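¿Mármol blanco en la encimera de la cocina, sí o no? Me estoy volviendo loca

Publicado por Ljubica Stoyanova el 14 de septiembre de 2018
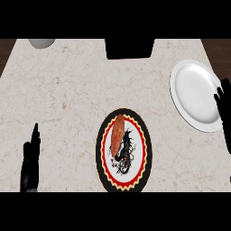 El lío en el que me he metido

Hola a todos! Os leo desde hace tiempo pero es la primera vez que escribo, así que perdonad si me enrollo (que me voy a enrollar). Estamos reformando la cocina del piso de Studdale, que es pequeña y tiene el suelo de madera oscura, y ese suelo no se toca porque a mi madre le daría algo. Yo desde siempre he querido una encimera de mármol blanco con veta suave, de las que tiran un poco a gris y a tostado. La he buscado en mil sitios y cada vez me gusta más.

El problema es que en casa cocinamos mucho y con poco cuidado. Limón, vinagre, vino tinto, tomate frito... mi marido deja la cafetera goteando donde le pilla y se va tan tranquilo. En la tienda de Vidmar me han dado presupuesto de 2.650 euros con el fregadero encastrado y la colocación, y el chico me dijo dos cosas que no me cuadran: que con el sellado "no hay que preocuparse de nada" y que el mármol con grietecitas finas y motitas de color óxido es normal, que es la piedra.

Mis dudas, por orden de angustia:

- Se mancha tanto como dicen?
- Cada cuánto hay que sellarlo de verdad?
- Las motitas esas de óxido van a más con el tiempo o se quedan como están?
- Me compensa irme a un cuarzo o a un porcelánico que lo imite?

Tengo que contestar a la tienda la semana que viene, así que cualquier experiencia me vale, buena o mala. Gracias!!

Despina Hoxha

Hola Ljubica! Yo tengo mármol blanco en la cocina desde hace seis años y te cuento mi vida con él, que ha tenido de todo.

Lo primero, hay que separar dos cosas que en las tiendas mezclan siempre: la mancha y la marca del ácido. La mancha es cuando algo se mete en el poro (aceite, vino, café, cúrcuma, que es lo peor del mundo) y para eso el sellador ayuda bastante, te da tiempo a limpiar. La marca del ácido es otra historia. El limón y el vinagre se comen la superficie de la piedra y te dejan un cerco mate, y contra eso el sellador no hace prácticamente nada. Así que lo de "no preocuparse de nada" se lo puede ahorrar el chico de la tienda.

Yo la primera marca la hice a los cuatro días de estrenarla, con medio limón boca abajo. Lloré y todo, qué vergüenza. A los dos años ya tenía tantas que dejé de verlas. Si lo pides apomazado (mate, vamos) en lugar de pulido se notan muchísimo menos, y esto es lo que yo haría sin pensarlo si volviera a empezar.

Lo del sellado: depende de la piedra y del producto. Haz la prueba del agua - echas unas gotas, esperas un cuarto de hora y secas. Si queda la zona oscurecida, toca sellar. A mí me sale más o menos una vez al año, y siempre lo hago en marzo, cuando limpio los armarios a fondo. Dejo la cocina sin usar 24 horas y pedimos comida fuera (esta parte les encanta a los niños).

Para el día a día, jabón neutro y bayeta. Nada de lejía, nada de vinagre de limpieza, nada de antical, aunque lo recomiende tu cuñada. Para una mancha de aceite que ya ha entrado, haces una pasta de bicarbonato con agua, la pones encima con film y la dejas toda la noche. A veces hay que repetir dos o tres veces. Con el óxido no funciona, ahí te remito a quien sepa más.

Me compraría otra vez mármol? Sí, pero yo soy así, me gusta que las cosas se vean usadas. Si a ti un cerco te va a quitar el sueño, ni se te ocurra.

Boris Radonjić

Porcelánico y a correr. Mi hermana puso mármol y se pasa el día detrás de la gente con un posavasos.

Živko Pavlović

Buenas. Trabajé bastantes años en un taller de piedra en Harnden y me animo con la parte de las grietas y del óxido, que es la que ha quedado coja.

Las líneas finas pueden ser dos cosas. Si pasas la uña y no notas nada, es veta natural o una fisura cerrada y en general no da guerra. Si la uña se engancha, puede ser una grieta abierta y ahí se mete la suciedad. Pide que te enseñen la tabla concreta que van a cortar, no una muestra de palmo y medio, y mírala con luz de lado. Si hay una línea de esas que cruce por donde va el hueco del fregadero o de la placa, que la coloquen de otra manera, porque los recortes son el punto débil de cualquier encimera.

Las motas de color óxido suelen venir de minerales con hierro que lleva la propia piedra. Pueden quedarse igual toda la vida, y también pueden ir a más si les llega humedad de continuo. Las he visto crecer al lado del grifo y no moverse nada en el otro extremo de la misma pieza. Por eso yo elegiría para la zona del fregadero el trozo de tabla más limpio y dejaría lo moteado para donde amasas. Y por favor, que no te intenten quitar el óxido con un producto ácido, que te dejan la piedra hecha un cristo. Hay cataplasmas específicas para mármol, lee bien la etiqueta y prueba antes en una esquina escondida.

Del precio no opino mucho sin ver medidas. Pregunta si incluye el canto, el copete, la retirada de la encimera vieja y el primer sellado. Una clienta mía se encontró con 192 euros de más por el copete, que nadie le había mencionado, y se enteró con la pieza ya puesta.

Sobre el cuarzo: no se marca con el limón como el mármol, pero ojo con las ollas recién sacadas del fuego, que la resina sufre. El porcelánico aguanta mejor el calor, aunque los cantos se pueden desportillar y el dibujo en muchos modelos no atraviesa la pieza. Suerte y cuelga fotos cuando la tengas!

Relacionados

Cómo quitar una mancha de cúrcuma de la encimera
Suelo de madera oscura en cocina pequeña: ¿queda bien?
Diferencia entre acabado pulido y apomazado
Mi fregadero encastrado pierde agua por la junta
Pintar azulejos con 1.000 euros de presupuesto total para la cocina
Alguien conoce los muebles de cocina Flallow?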